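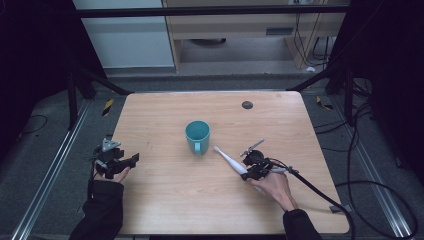

From: Refugio Camacho
To: grippers list
Subject: Re: Re: pad wear on the hand-held pairs, foam or rubber?

Hello all,

Sorry for the slow answer, Jonatan. I wanted to get to the end of the second set before I opened my mouth, and February rather got away from me.

Jonatan Holmgren wrote:

> We are about to order pads for the Dutcombe pairs and I can't decide.
> The Rarell ones are cheap and soft and everybody here likes the feel
> of them, but I have no idea how long they last. The Fliller ones cost
> more and the sheet says they're harder. Has anyone run either of them
> for more than an afternoon? Also, do you change both fingers at once
> or only the bad one? And does the cable get on your nerves as much as
> it gets on mine?
>
> Jonatan

Right, in order. We've run both, on the same table with the same handful of things: a mug, an electric toothbrush, a few bits of cutlery, a roll of tape. One person, a gripper in each hand, pick it up, pass it across, put it down again. I logged every grasp in a spreadsheet (yes, I know, but it's what I had open).

The Rarell pads did 1,054 grasps before I started getting slips on the toothbrush that I couldn't blame on my own hands. The Fillers — sorry, Fliller, I do that every time — got to 1,554 and I only stopped there as we needed the table back. So the dearer ones win on life, but I have to say I liked using them less. The handle of a mug wants a bit of give, and with the harder pads I found myself squeezing far more than I needed to. My thumbs knew about it the next morning!

What goes first, in our hands anyway, is the top edge. The middle of the face gets rough and fuzzy but still holds perfectly well, and then the strip along the tip begins to come away and after that you're picking things up with a flap. I think it's all the little knocks against the table when you go in low for something flat. If you mostly lift tall things you may never see it. 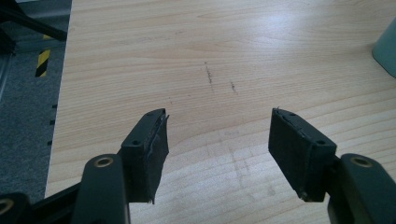 Both pads on one of ours, opened wide. The lifting is along the top edges.

If you're gluing your own facing on, I'd try wrapping it over the tip and sticking it down round the back, so there's no seam where the knocks land. I've done one pair like that and it has had 54 grasps so far, so ask me again in a month.

Both fingers or one: both, always. I tried changing only the worse side once and the thing I was holding kept creeping towards the old pad as I closed. Small effect, but it drove me mad, and it made that batch of recordings a pain to compare with the rest. A full change takes me around 9 minutes with the screws out and the old glue scraped off, and most of that is scraping.

Have a look at the bushings while you're in there too. Ours are fine, but I had one on an older pair with enough play in it that I blamed the pads for a whole morning. Wiggle the finger side to side with the jaws open and you'll feel it straight away.

The cable, oh dear, yes. I let it fall off the outside of the table and leave a good loop on the floor, more slack than looks sensible. Any less and I feel it pulling at my wrist when I reach to the far side. Masanja's group were talking about clipping theirs to the sleeve, which I'd like to try, though I can see myself walking off for a coffee with the whole lot still attached.

For Dutcombe I'd get the Fliller pads for the long runs and one set of Rarell for anything with a thin handle. If you can only afford one kind, tell me what's on your list of objects and I'll have a better guess. I can send the spreadsheet too, but the column headings are half in my own shorthand and I'd want to tidy it first.

Has anybody tried silicone? I've got a sheet of it in the drawer and no idea what glue it'll put up with.

Cheers,
Refugio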